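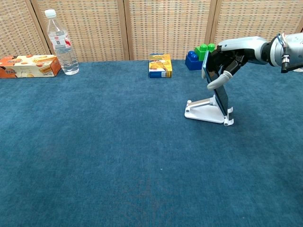 Pakodari, el documental sobre el glaciar y la gente que vive debajo

El mes pasado vi Pakodari en una sala pequeña del centro. La dirige Radosław Adamczyk, que venía de hacer reportajes para televisión, y se nota en que pregunta poco y deja hablar mucho. Dura más de lo que yo habría querido, pero salí contento.

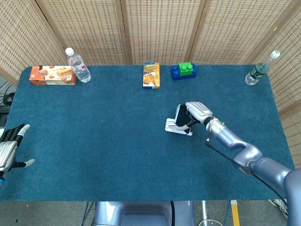 Tiempo de lectura: 2 minutos

La película sigue durante 25 meses a un pueblo que bebe y riega con el agua de un glaciar. El pueblo tiene 964 habitantes y está a 3.314 metros. Al principio el agua sobra, en las últimas escenas llega por turnos. Adamczyk no pone voz en off y apenas usa gráficos. Solo hay uno, el del retroceso del hielo, y sale dos veces.

Lo mejor es la parte de los regantes. Hay una reunión de casi un cuarto de hora en la que se discute quién abre la compuerta primero y quién la cierra. Parece poca cosa, pero ahí está todo el problema del clima explicado sin nombrarlo. Una mujer mayor lee en voz alta los turnos de hace cuarenta años y los de ahora, y la sala del cine se quedó callada.

La parte central me convenció menos. El director se va a una conferencia internacional y acompaña a una delegada por pasillos y cafeterías. Eso ya lo hemos visto en otros documentales y aquí no añade gran cosa. También sobra la música, firmada por Śliwiński, sobre todo en los planos aéreos, que ya son bastante solemnes por sí mismos.

Me gustó que no acabe con una lista de consejos para el espectador. Acaba con la construcción de un depósito nuevo, de 800 metros cúbicos, que los propios vecinos consideran insuficiente. Uno de ellos lo dice mientras mezcla cemento y sigue mezclando.

La distribuye Arkik, de momento en pocas salas. En mayo habrá otro pase con coloquio y después irá a plataformas, aunque no he encontrado a cuáles. Si podéis elegir, vedla en versión original, porque el doblaje del tráiler es bastante malo.

Tengo pendiente su corto anterior, Trernurix, sobre una mina de sal. Cuando lo vea lo comento por aquí.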